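About Dunine

Dunine sells play food and the plates, boards and cutlery that go with it. We have a shop on Sutherland Street, a small warehouse behind it, and a catalog that stands at 100 items. It used to be longer. We keep cutting it, for reasons that will become clear if you read on.

We don't think a toy banana will make your child a genius. A good part of our trade would like you to believe otherwise. Open any catalog from the big suppliers and you'll find plastic fruit that "unlocks executive function" and tea sets that "build tomorrow's leaders." We have asked for the evidence behind lines like these. Mostly we get a brochure back. Children like pretending to cook, and they like it more when the pieces are pleasant to hold and look like food. That is as far as we're prepared to go.

How we choose things

Every sample that arrives gets put on a table and looked at the way a tired parent or a preschool teacher would look at it. Does the avocado read as an avocado, or as a green egg? Can a plate be told from the next one when somebody small insists on the pink one? Is there a rim, so dinner stays on when it's carried across the room by someone who isn't watching where they're going? Does the cutting board have a hole to hang it by? You'd be surprised how many don't.
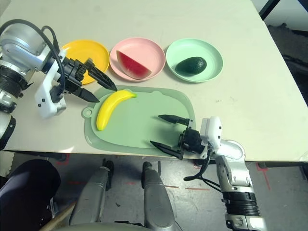
We're also suspicious of sets. The usual boxed set has three pieces you want and nine you don't, and the nine are what you pay for. A customer once brought us a Gavar "Market Day" box and asked if we could match it for less. We emptied it on the counter and couldn't name half of what came out. So we sell nearly everything singly. If you want one slice of watermelon, buy one slice of watermelon. The only set we put together ourselves is the Clitard, which has 12 pieces, and we argued over whether to have it at all. Grandparents asked for it. They were right that it's easier to wrap.

What we won't say

You won't find the word "educational" on our shelf labels. You won't find "heirloom" either. Plastic plates get scratched and fruit goes missing under sofas. We stock single replacements for that reason, and they outsell the Clitard comfortably.

We don't do age ranges by brain stage. The maker's safety age is on every label, and please read it, especially for the smaller pieces. Beyond that, you know your child and we don't.

We don't print star ratings. We tried them for one season and every item landed between four and five, including a plastic pear that we had already decided to drop.

Schools and preschools

Last year we filled 1,323 orders, and a fair share went to classrooms. Teachers tend to ask better questions than we do. If you're equipping a play kitchen, tell us how many children use it at once and how much shelf space you have. We may talk you into a smaller order. A bin packed to the top mostly gets tipped out on the floor, and then it all has to be picked up.

Visiting

The shop is small and the samples are out on the table, so pick things up. The warehouse isn't open to visitors. We close for stocktaking in January. Returns are accepted on anything unused, and we won't ask you to fill in a survey about it.

Page last updated August 8, 2018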